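Wostmont cafés asked to sign up to 'fresh today' badge

Cafés and bakeries in Wostmont are being asked to pay £80 a year for a window sticker saying that their baking is fresh. What the word means has been left largely to the people buying the sticker.

The badge scheme, called Trultance, opened for applications in December. It is run by Hernari, a marketing firm that already looks after the town's shopping guide. Seventeen businesses have joined so far, most of them on or near Cassim Street, and Hernari says it has set aside £2,000 for posters and bus stop adverts in the spring.

Under the rules, a member may show the badge if its goods are "finished on the premises" on the day they are sold. That covers a loaf mixed and shaped overnight by a baker. It also covers one that arrived part-baked in a freezer lorry and spent nine minutes in an oven behind the till. Both get the same green sticker and the same line in the guide.

Hernari defends the wording. A spokesperson said customers "care about how something tastes when they buy it" and that a stricter test would shut out smaller cafés with no room for a proper bakery. The firm did not say how it would check that members were keeping to even the present rule. There are no planned visits. Members fill in a form once a year, and complaints go to an email address.

Shanthi Karunaratne, who has baked in the town for many years and has not joined, said she could not see what she would be paying for. "I'm up at three in the morning," she said. "If the shop next door opens a box at half past eight and we both get a sticker, what has the sticker told you?"

Supporters point out that plenty of part-baked bread is decent and that it cuts waste, as shops can bake in small batches through the day. That may well be so, but it is an argument for selling the stuff and does little to explain a badge with the word "fresh" on it.

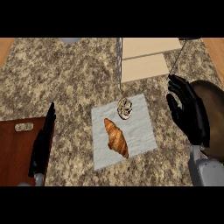

Pastry is where the rules look weakest. Bread at least gives a buyer something to squeeze, while a sweet counter is sold almost wholly on looks, and looks are easy to come by. A golden-brown croissant on a white napkin, with good ridges and darker folds, will win over most people at breakfast time, and no amount of staring at the crust will say where the dough was made. The Trultance form does not ask either.

Hernari says the wording will be looked at again once the scheme has run for a full year. Fees already paid will not be returned if the rules change. Applications remain open, and the form can be picked up from the shopping guide's desk in the Wostmont library until 4pm.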